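September 29, 2023

Rain until eleven, then dry enough to get down to the allotment. Paid the rent for the coming year before it slipped my mind again. The water meter by the gate reads 1,482, so I wrote that inside the shed door under last year's figure.

Lifted the last two rows of potatoes. Slugs have had a good many of the Codosau, far fewer of the plain whites. I put the sound ones in paper sacks and left the rest by the compost for anyone who wants to cut round the holes. 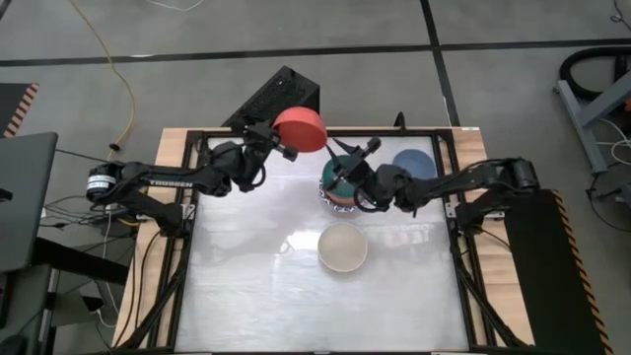
Ristow thought I should have had them up a fortnight ago, before the wet, and that I would do better with an early sort next time and leave the maincrop to people with sandy soil. Probably right. My end of the site holds water until December most years and the fork came up with half the bed stuck to it.

Cleared the beans after that. Kept 100 seeds from the driest pods and spread them on newspaper on the back bedroom windowsill. The poles are tied up behind the shed. Two have rotted at the foot and will need cutting down for the peas.

Garlic still to order. Nyamweya has offered me half of hers if I split the postage, and I said yes. It wants to go in the bed where the onions were, once I have dug in the leaf mould.
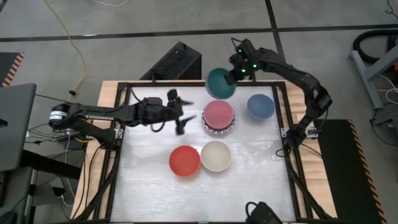 Faraji Rugemalira

Back aching by five. Soup from the small potatoes and the last leek, and bread from yesterday. Must remember to take the hoe in to have the handle replaced, and to return the Stilport catalogue.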